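Workshop notebook, Tillow building, March
Entry by Dragica Georgiou, for Peter Jelínek and the finishing bench

Subject: drying of oil finish on the Escobar shelving samples

The second set of ash samples was sanded to 80 grit, wiped down and given one coat of the Skastik oil at 9:15 a.m. Excess oil was removed after 39 minutes. The first set, coated by Oldřich Sokol, remains tacky along the end grain and has been returned to the rack.

Humidity is the most likely cause. The window beside the rack was left open overnight, and the meter reading was not recorded – this must be entered at closing in future. Sample 235 was stored on the opposite wall and has cured normally, although it came from the same board.

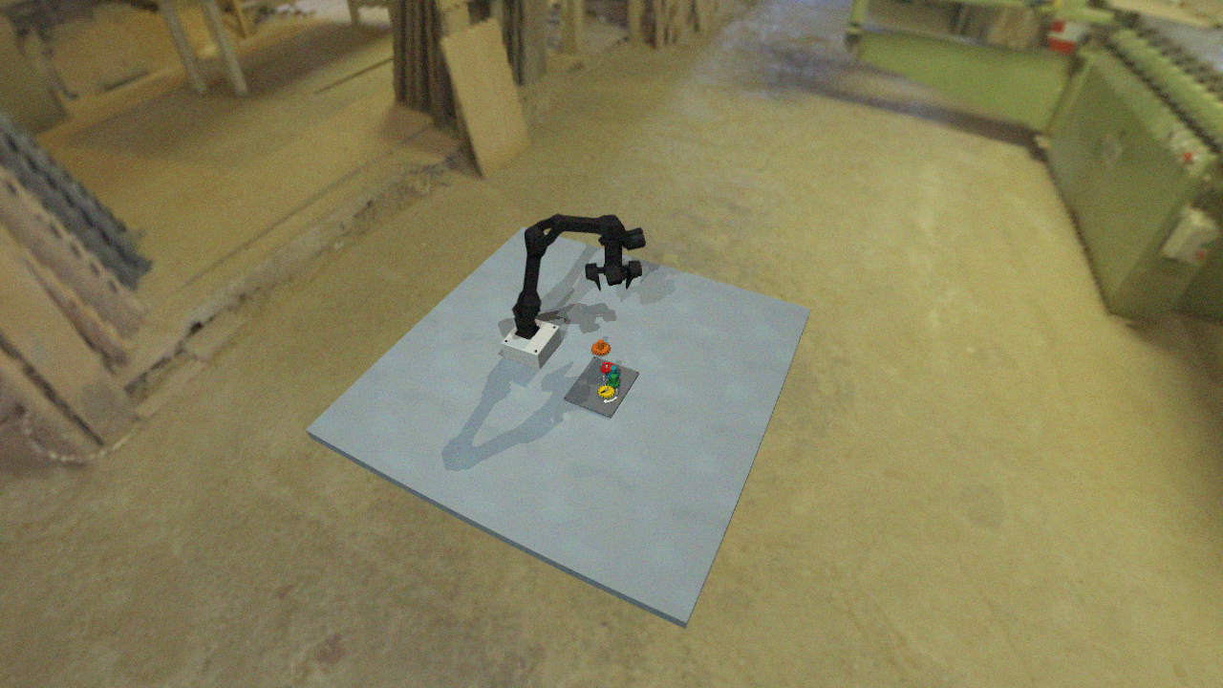

Actions before the next coat

Hiếu Lý will move the rack to the inside wall and recheck the meter at noon. Samples with tacky end grain are to be wiped with a clean cloth and left for a further day. No second coat is to be applied to them yet.

Miloslav Sokol has asked whether the Gulell hardener may be added. I would prefer to wait, as the client approved the color without it. Oiled cloths go in the lidded metal can by the sink.

Still open: whether the end grain should be sealed first. Peter to advise.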